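Bin picking, old fingers vs. Dokura fingers
October 16, 2025 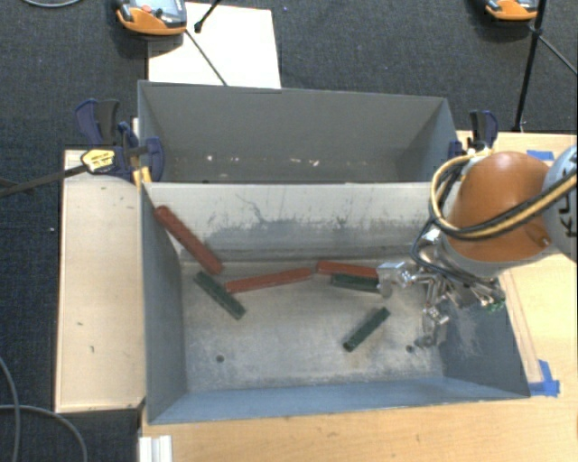
Does finger shape matter more than grip force for long thin parts lying flat?
Finger shape, by a wide margin, at least on our bars. Past a modest squeeze, extra force only makes the bar pivot faster.

I wrote the opposite in July and would like that page to be read in the spirit of historical interest. At the time I was turning up the force after every drop, and the drops kept coming, louder.

Setup same as last week apart from the fingers. Three red bars, three green, the red ones longer on the whole. Bins clamped back to back, parts go from the near one to the far one. Ximeng wants it noted that the clamps were checked before the first run and again at lunch. Noted.

Old fingers went first: 46 out of 77 attempts ended with a bar in the other bin. I counted a pick as good if the bar got over the rim and stayed where it was dropped, even if it landed like a thrown shoe. Most of the failures were bars against a wall. The planner picks a perfectly sensible grasp, the outer finger has nowhere to go, the arm feels the wall and stops with what I have come to regard as an air of injury. Godfrey calls these "wall stops" in the log, I call them something else.

Second most common was two bars side by side. When a red and a green lie parallel and close, the segmentation is fine (color does the work) but the finger that should go between them lands on top of one. Lamduan suggested a small sideways nudge before closing. Tried it by hand from the pendant and it separates them nicely when there is room. When there isn't room it moves both bars to the wall, see above.

Dark green is still worse than red for the camera. The red bars get a clean mask nearly every time. The green ones go missing against the darker parts of the bin, and the scratches on the back wall now and then get promoted to bar. One of those got a confidence score higher than any real part that morning – I have printed it and put it over Yulan's desk, as it's her model. She has asked for the raw depth in return, so I suppose that's fair.

Dokura fingers after lunch. Longer, thinner at the tip, a shallow V on the inside. Swapping took most of an hour, of which five minutes was swapping and the rest was finding the right hex key. Tool center point redone, payload redone. Forgot to redo the collision model and the first approach was exciting.

No proper count yet, so no number here, and Lise, please don't put one in the slides. Impression only: the V stops the pivoting almost completely when the grasp is near the middle of the bar. Off center it still droops, more slowly. Wall stops are fewer but still there. The tips flex a bit when they touch the floor, which I like for the floor's sake and dislike for repeatability.

Climon controller: still on the old firmware, still 2 restarts before it would talk to the gripper. Left alone.

To do
– full run with the Dokura fingers, same 77 attempts, same drop rule
– nudge as a real motion, with a check for distance to the wall first
– depth files to Yulan
– ask Tandia if they sell the V insert separately, as the short fingers might do fine with it
– hex keys back on the hook. Whoever has the 2 mm, I know it's you, Godfrey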